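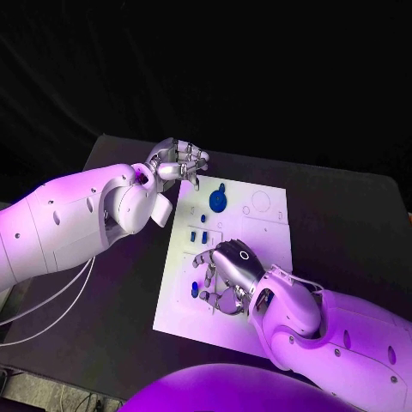 Figure 4.1 Both hands at the task board. Outlines mark positions for the blue parts.

Chapter 4
From Pose to Plan

A controller can follow a path well and still put a part in the wrong place. The path came from a planner, and the planner trusted a pose estimate. In this chapter we work backward through that chain using Stoltano, the planning package introduced in Chapter 3.

The task is placement on a flat board with two arms. Perception reports each part and each outline in the board frame. Stoltano then assigns a part to a hand and searches for a path, with a limit of 1000 samples per query.

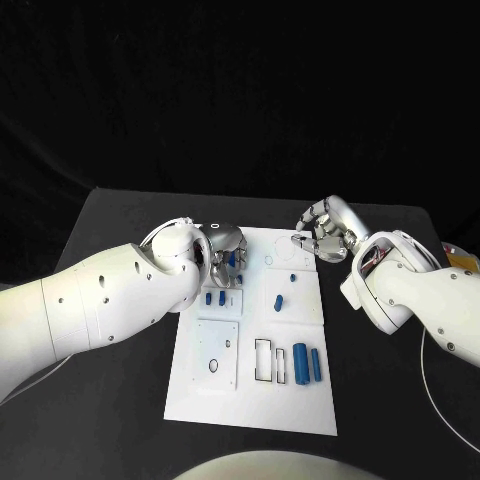 Figure 4.2 Left hand over the upper-left area of the board, right hand raised at the top-right corner.

Arms that share a workspace have to be planned together or take turns. We start with turns. One arm holds a fixed posture and is added to the collision model as an obstacle.
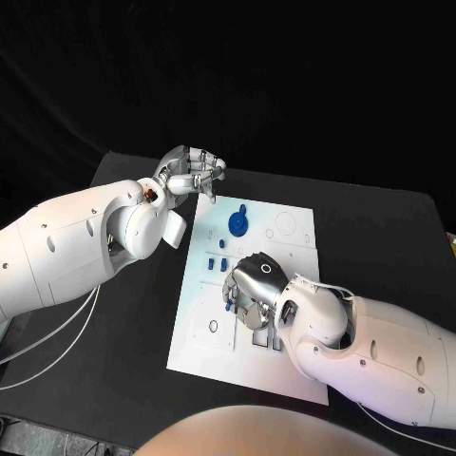
Section 4.2 drops this rule and plans for both arms at once. The search gets slower, and Emlyn Pugh's pruning method becomes useful.

Search this book
Enter keyword

Related chapters
Grasp Selection with Panodow
The Harkstead Calibration Method
Logging and Replay in Barua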